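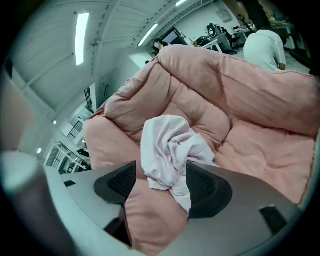 Handout 6: Looking after a pair of hand-held grippers

Course notes, Harish Pant
Revised 22 July 2018

Read this before the lab session. It covers the Hestik pair only. The bench arm has its own handout, and most of what is written there about zeroing does not apply to a tool with no joints to zero.

1. What the maker says, and what I would believe

The Hestik guide says the pair is "ready out of the case." I have set it up often enough to doubt that. It will power on out of the case, and it will record something. Whether the two hands agree on where they are is a separate matter, and the status light has no opinion on it.

The guide also says the finger pads last a full season. It doesn't say what they are gripping during that season. Cloth is hard on pads in a way that blocks and cups are not: lint packs into the surface and the pad starts to slide. People then squeeze harder, the fingers flex, and the opening width in the log is no longer the width at the tips. Last February the Stetosa group blamed their software for this. It was lint.

2. Setup order

Do these in order. Step 4 depends on step 3, and every term a group tries it the other way.

1. Wipe both pairs of fingers with a dry brush. Use no alcohol on the pads, whatever the forum posts say.
2. Open and close each gripper through its full travel. Feel for a catch near the closed end. If there is one, stop and go to section 4.
3. Check the marker cubes. Each must sit square on its mount with no play. Push it with a thumb. If it moves at all, tighten it and throw away any saved calibration.
4. Run the calibration with the tools at working height. A calibration done at desk height may look fine at desk height.
5. Route the cables down and away from the fingers, with enough slack to reach the far side of the work.
6. Record one short trial and look at it. All of it, at normal speed.

Step 6 is the one that gets skipped. The software prints a quality score out of 100, and groups write that down instead of watching. The score is computed from how much of the time the markers were found. It says nothing about whether they were found in the right place. I have seen high scores on trials where one hand drifted steadily away from the other.

3. Soft goods

Furniture with thick padding and a loose cloth on top is a poor test of a tool, but a good test of a setup. The cloth hides the fingertips, the padding gives when you press on it, and a finger can catch a fold of the cover along with the cloth.
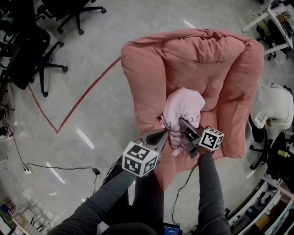 Figure 2. Both grippers at work on a cloth on a padded armchair; the right finger is pinching the fabric. Note the marker cubes and the cable from the right gripper.

Points to check during a trial of this kind:

Are the cube faces clear of sleeves and fabric? A lifted corner of cloth can cover a face for long enough to matter.

Is the grip at the tips or back near the body? Bunched fabric tends to creep toward the body and spread the fingers.

Does a cable pull when you turn your wrist? Even a light pull can show up as a tilt in the log.

The Fendmont set had 1,394 recordings of this sort, and 1,203 got through the automatic filter. That was reported as a success. I went through 14 of the accepted ones by hand and would have dropped five. Fourteen is a small sample and I make no claim for the rest, but I would like to know who looked at them.

4. When a finger catches

Power off first. Take out the two screws at the finger root and lift the finger straight up. Look for thread wound on the shaft. Pull it out with tweezers, and do not cut toward the pad. Refit, check the travel, and calibrate again. The guide calls the last part optional. It gives no data for this, and I ask for it in every case.

If the catch is still there with the finger off, the fault is inside the body. Tag it and send it to the Mottram workshop. Do not open the body yourself.

5. To bring to the lab

Your written setup record, with both hands logged separately. A record that reads "all OK" will be handed back.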